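Subject: Re: [handheld-collection] Draft rules for public hallways
Date: 2024-11-04

> Section 4 of the draft says operators must keep 2 meters from
> anyone who has not signed a form. At the Hevanport site that
> is not workable in the lobby. Can we drop the distance and use
> a posted notice instead?

I would keep the distance and add the notice. The Bivell rules from July ask for both, and we agreed to stay in line with them. If someone steps inside the 2 meters, the operator stops recording and marks the clip for review. The review has to be done within 8 days. After that the clip is deleted.

Proposed text for 4.2:

"Before recording in a shared hallway, the operator walks the route once with the gripper switched off and notes doors, glass and posted material. No session in a shared hallway runs longer than 50 minutes." 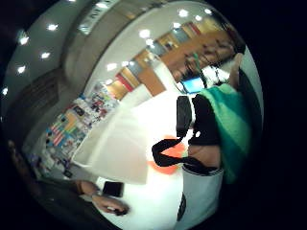

Section 5 needs a rule for wide lenses, and I would make it cover whatever the lens takes in, whether or not the task is pointed at it. Faces are already in the draft. I would add bags, clothing, screens and anything pinned up for the public to read. A person close on one side, a raised hand at the rim and a long board of flyers can all land in one shot, and the current wording only deals with the first of those.

Greco and Beketti have both asked for the final version. Please send changes to 4.2 and 5 to the list by the 11th.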